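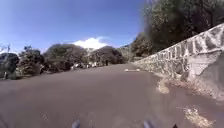 Wall on the right, sand and gravel on the asphalt, parked vehicles up ahead on the left.

Delivery robot on a public road next to a stone wall - how much side clearance, and who has to walk with it?

Asked 24th February

Small outfit here, Wukovlow, we run one wheeled robot on a hill road outside Stonstead. Supervised runs only so far. Trying to write up our operating rules before the Wando route gets signed off and I'm stuck on a few points.

1. Side clearance. Our draft says keep 2 feet off any fixed wall. Fine on paper. But dirt collects along the foot of the wall and spreads out onto the road, so 2 feet off the stone can still mean wheels in gravel. Measure from the wall or from the edge of the clean surface?

2. Low stuff on the pavement. There's something white lying across part of the lane farther up by the wall. Is the rule stop and ask, or slow and go around? Going around puts us more toward the middle.

3. Attendant. Does one person on foot count if the robot is on a bend and they're behind it?

Also the draft is 53 pages which seems insane for one robot. Any pointers appreciated, the insurer wants it soon.

3 answers

Answer 1 - accepted

Take em in order.

Clearance: measure from the edge of clean surface. Write it that way in the rules, word for word, so the operator isn't guessing. We do wall OR loose material, whichever sticks out farther. If that pushes you past your lane limit, the robot stops and a person decides. Not the planner.

Low objects: stop and ask. Always, for anything flat you haven't classified. Low white things are a pain, could be a curb marker or a barrier or just trash, and the right move is different for each. Log it, someone walks up and looks, then manual past it or turn back. After 10 clean passes at the same permanent object we let it go on the route map as known. Before that no.

Attendant: on a bend they need to be where they can see both the robot and whatever's coming. Behind usually fails that. Put them ahead, and give them the stop remote. Test the remote at that distance before the run, not in the yard.

Parked vehicles opposite the wall are their own item btw. Doors open, people step out. Drop to walking speed before you reach the first one and stay there till you're past the last.

53 pages - cut it. Ours has a two page card the attendant carries and everything else is an appendix. Nobody reads page 40 on a roadside.

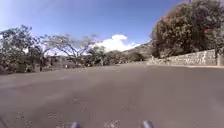 Low wall and pale strip on the right, road bends off behind the trees.

Adding this one for the bend question. Road goes right and the wall and big tree are on the inside of the curve, so I'd want the attendant out at the left side where the sight line is longer. Pale strip at the foot of the wall, treat it as off limits for the wheels unless you've checked it on foot. And no lane markings there that I can see, so "keep to lane" means nothing in your rules. Give an actual offset.

One more. Left side is dusty ground with no curb. Don't list it as the emergency pull-off untill you've driven it by hand. We had one bog down in soft dirt, took 118 minutes to get it out becuase the lift strap was in the other van.

Answer 2

Depends on your local rules, some places treat these as vehicles and some as pedestrians. Call the county before you write anything else. We wasted most of February on a manual for the wrong category.

Would also add a glare line. Bright sun and deep shade under trees, exposure jumps when you go from one to the other. Our rule: if the remote operator can't make out what's in the shade on the video, robot holds. Simple.

Answer 3

just use the Lozano template, works fine for everyone

Comments on Answer 3

- That template is for warehouse floors. Has a whole section on rack aisles and zero on traffic. Wouldn't hand that to an insurer.

- ok but the sign off sheet at the back is good

Comment from asker

Thanks, going with clean edge for clearance and stop-and-ask for anything low. Hadn't thought about the attendant being out ahead. Calling the county tomorrow. Will cut the manual down and post the card when its done, if anyone wants to pick holes in it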